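件名：Prala の画像受信で冒頭部分が欠ける（Mazurek 局)
状態：解決済み
製品：Gimard 追尾・受信スケジューラ
報告者：Maja Szulc(Mazurek 局 運用)
担当：Zhiqiang Yan(Proltura サポート)

■ 報告内容(Szulc)
超小型衛星 Prala の画像ダウンリンクで、先頭のパケットが落ちるパスがあります。今週受信した 13 パスのうち 4 パスで発生しました。欠けるのは画像ファイルの冒頭で、後半はおおむね復号できています。復号ソフトはヘッダを見つけられないため、そのままではサムネイルも作れません。

発生するのは最大仰角の高いパスに限られるようです。地平線近くを通るパスでは、信号は弱いものの先頭から受かっています。アンテナの回転機は 2 月にケーブルを交換しましたが、その後しばらくは正常でした。Gimard の画面にエラーは出ていません。

■ サポートからの確認事項(Yan)
以下をお送りください。

・該当パスの追尾ログ(角度指令値と実測値の両方が入ったもの)
・使用中の軌道要素ファイル
・受信機の周波数補正ログ
・制御用 PC の時刻同期の設定画面

軌道要素が古い場合にも似た症状が出ます。ログと併せて、自動更新が有効になっているかもご確認ください。

■ 返信(Szulc)
追尾ログ、軌道要素、周波数補正ログを添付しました。軌道要素の自動更新は有効で、最新のものが入っていました。念のため手動で取り直し、次のパスを受けましたが、変化はありませんでした。
時刻同期の画面は、制御用 PC の管理者権限が私にないため Leokadia Pawłowska に依頼しています。

■ 調査 1：回転機
指令値と実測値の差を確認しました。仰角の差は全区間で許容範囲です。方位角も、天頂付近で遅れが大きくなるものの、同型の回転機で通常見られる程度に収まっています。ケーブルやポテンショメータの不良であれば値が飛ぶはずですが、飛びは見当たりません。回転機側の故障ではないと判断しました。

■ 調査 2：周波数補正
受信信号の中心が、補正後もずれたまま残っています。ずれは最接近の前後で特に大きく、パスの始めと終わりでは小さくなっています。受信機の発振器がずれているのであれば、パス全体でほぼ一定のずれになるはずです。記録の形は、計算に使った時刻が実際より遅れている場合のものと合います。

高仰角のパスで症状が目立つことも、これで説明がつきます。Prala は、仰角が十分に上がってから局のコマンドを受けて画像送信を始める運用です。その時間帯は方位角も周波数も変化が速く、時刻の遅れがそのまま指向と同調の誤差になります。低いパスでは変化が緩やかなため、同じ遅れでもビームと受信帯域の中に収まります。

■ 返信(Pawłowska)
制御用 PC を確認しました。時計が標準時より 13 秒遅れていました。時刻同期サービスは動作していますが、最後に同期が成功した記録がかなり前のものです。局内ネットワークのファイアウォールを入れ替えた際に、外部の時刻サーバーへの通信が許可リストから漏れていたようです。

同期に失敗しても、サービスは「実行中」と表示されたままでした。

■ 対処手順
1. 予約済みのパスがない時間帯に Gimard を停止する。
2. ファイアウォールで、制御用 PC から時刻サーバーへの UDP 通信を許可する。
3. 時刻同期サービスを再起動し、強制同期を行う。
4. サーバーとの差が十分小さくなったことを確認する。
5. Gimard を起動し、予約済みパスの予報を再計算する。
6. 受信機の周波数補正に手動オフセットが残っていれば削除する。

6 を忘れると、時刻を直した後に逆向きのずれが出ます。Mazurek 局では、以前の当番が入れた手動オフセットが残っていたため、同時に削除しました。

■ 対処後の確認(Szulc)
手順を実施した後、3 パスを続けて受信しました。いずれも画像の先頭から復号できています。うち一つは天頂近くを通るパスで、これまでなら確実に欠けていた条件です。ウォーターフォール表示でも、信号は補正後の中心に立っています。

欠けた画像については、衛星側のメモリに残っていれば再送を要求できるとのことで、衛星運用側の Celina Borkowska に一覧を渡しました。

■ 追加質問(Szulc)
Gimard 側で時計のずれを検知して警告を出すことはできますか。今回のように画面上は正常のままだと、当番が気付けません。

■ 回答(Yan)
現行版にも監視機能はありますが、初期設定では無効です。「設定」→「システム監視」→「時刻差の確認」を有効にし、参照サーバーを指定してください。パスの開始前に差を測定し、しきい値を超えると予約一覧に黄色の印が付きます。印が付いてもパスは中止されず、受信はそのまま行われます。
参照サーバーに接続できない場合は「不明」と表示されます。この表示が続くときは、今回と同じく通信経路を確認してください。初期設定を有効に変更する件は、開発担当の Morag Paterson に要望として登録しました。対応時期は未定です。

■ 経過
設定変更後 7 日間、同じ症状の報告はありません。時刻差の確認も「正常」のまま推移しています。再送された画像の扱いは本件の対象外とし、チケットを閉じます。再発した場合は、追尾ログと周波数補正ログを付けて、本件を参照する形で新規に起票してください。

■ 添付画像
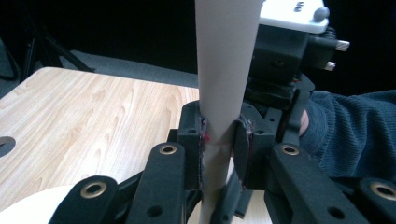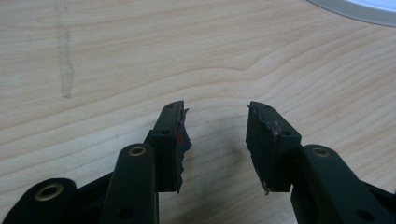
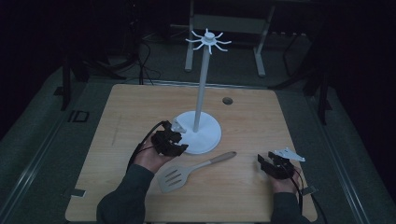 3 枚目：木のテーブルに置かれた白いマグツリーとフライ返し

最終更新：2023/9/20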